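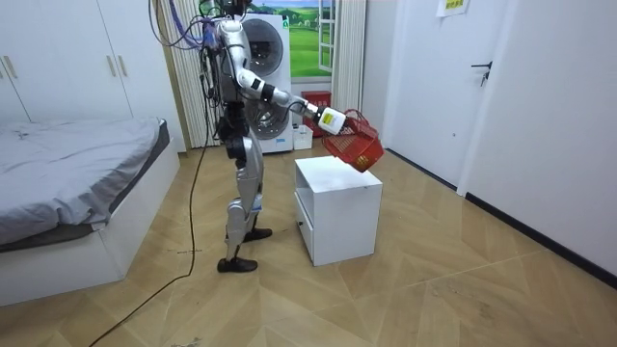

Comparing hands on a basket task: the Bronance test log

April 21, 2020

The engineer who runs manipulation testing at Bronance keeps two spreadsheets open during our call, one per gripper. Both cover the same job: take a red plastic basket, carry it to the white cabinet, put it down on top. The first is for the Sodetti hand, the second for the Flenlow.

"The Sodetti has 213 valid trials and the Flenlow has 311," the engineer says. "The totals differ due to a firmware update on the Flenlow side. We went back and repeated a block of trials afterward. Rates are comparable, counts are not."

A trial is valid if the basket starts inside the marked pick zone and the arm controller reports no fault before first contact. A trial passes if the basket ends with its full base on the cabinet top and the fingers clear it without moving it. A basket left hanging over the edge is a fail, even when it stays put.

I asked why a basket, when most published gripper comparisons use blocks or bottles.

"A block tells you about closing force. A basket has a thin rim, a handle that can move and walls full of holes. You can grip it at the handle or at the rim and you get two different loads on the wrist. At the handle it swings. At the rim it stays in line with the fingers, but the wrist has to hold the torque the whole way across."

The swing was the first thing the team tried to measure. From the head camera the basket can be tracked through most of the carry, although the arm hides part of it at low wrist angles.

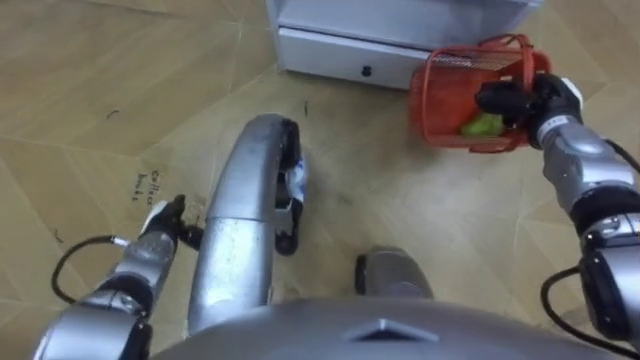

Head camera during a carry: basket in the right gripper, left gripper empty.

The head view is used for control and the fixed view is used for scoring. According to the engineer, scoring from the head camera was dropped early. "Depth on a lattice is poor. The sensor returns the near wall, the far wall or the floor, depending on the pixel. We fit a box to whatever comes back, and the box is off by up to 7 millimeters. For moving toward the cabinet, fine. For deciding if the base is fully on the cabinet, no."

Handle grips with the Sodetti hand produced the larger swing, and the controller had to wait for it to settle before lowering. The wait is a fixed delay at present. Closed-loop damping is planned for July. Rim grips needed no delay with either hand, but seven of them ended in a wrist torque fault, all on the Flenlow, all with the arm near full reach.
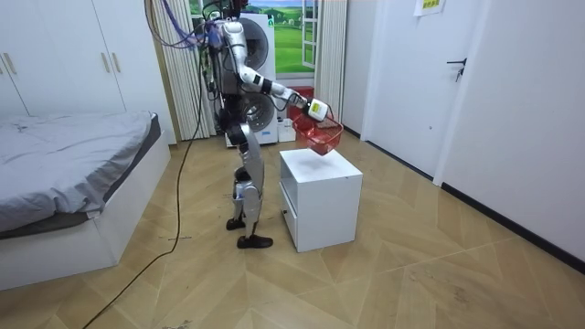 Gaete, which supplies the arm controller, replied by email that the fault limit was set conservatively for this arm and that a torque fault near full reach should be counted against the posture and left out of the gripper results. Stepping closer before the place, the company wrote, would remove most of them.

The engineer accepts part of this. "The limit is conservative, yes. But the Flenlow is the heavier hand, and that mass sits at the end of the arm. If I take those trials out, I'm giving it credit for weight it does have." They remain in the log with a separate code, so a reader can calculate the rate either way.

Foot placement is the next variable. In the current protocol the robot stops at a nominal distance from the cabinet, and any error in the stop is passed on to the arm.
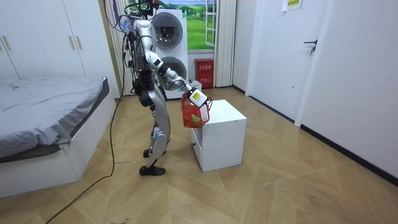

A short stop can be made up by leaning the torso, which changes the head camera angle and means the box fit has to run again. "That costs time, and the second fit is not always better than the first," the engineer says. The revised protocol will log the stop error for each trial and report it next to the result.

On which hand Bronance will keep, the engineer gives a conditional answer. For handle grips, the Flenlow, as its fingers close further around a thin bar. For rim grips, the Sodetti, until the torque limit has been reviewed with Gaete. Both wrist adapters stay on the bench for now, and the bolt pattern is the same.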